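Speaker notes: Buying the second arm

Slide 1. Hi everyone, thanks for coming back after the break. I'm Tia Mottram, I run the equipment plan for the Galgate lab, and I get to talk about my favorite subject, spending money slowly. (Pause. Let people sit down.)

Slide 2. Where we are. We own one arm. It's booked morning to night and people are swapping slots in the hallway. The request for November is a second arm, and I'm all for it! But I want us to walk in knowing what we want it to do, so the plan starts in simulation and the purchase order comes after.

Slide 3. Why start there. Herman asked last time what simulation gets us when we're shopping. Lots! We can try reach, mounting height and gripper shape before anybody drills a hole in a bench. If a short arm can't get to a handle from where we'd have to bolt it, I'd love to learn that from a computer on an ordinary morning, and then go ask for the longer one.

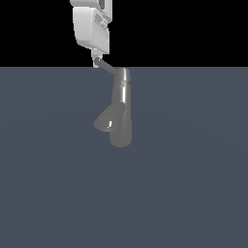
Slide 4. The task list. We picked household jobs with moving parts: faucets, drawers, a cabinet door. Levers are great for this. They're small, they swing on an arc, and the hand has to keep up with them the whole way. Ilham wrote up 80 task variations and I think they're the best thing in the whole proposal. Ask him about the drawer ones at lunch, he'll light up.

Slide 5. Money. Go slow here, people will want to write this down.
Bench, mounting plate and guarding: $3,251.
Spare fingers for the gripper: $177 a set. We want 2 sets.
The arm itself: two quotes, Redance and Simanjuntak. Both are in the handout. Don't read them out.
Compute: nothing new this year, we share the Fuvau machines.

Slide 6. What simulation won't tell us. Be fair about this one. It won't give us the service contract, the delivery wait, or how loud the controller is in a small room. Friction is a guess until we've measured a real faucet, so Ita has a line in the budget for plumbing parts from the hardware store. Please don't cut that line! It's tiny and she needs it.

Slide 7. Timeline. Finish the simulated runs, settle on reach and payload, go back to both vendors with the same written spec, then order. Wahyudi signs off on the floor space. Training days go in the same request this time (last time we forgot them and the arm sat in its crate).

Slide 8. Questions. If it's quiet, ask the room which task they'd add to the list. Handouts are by the door, and comments on the spec go to me or Ilham.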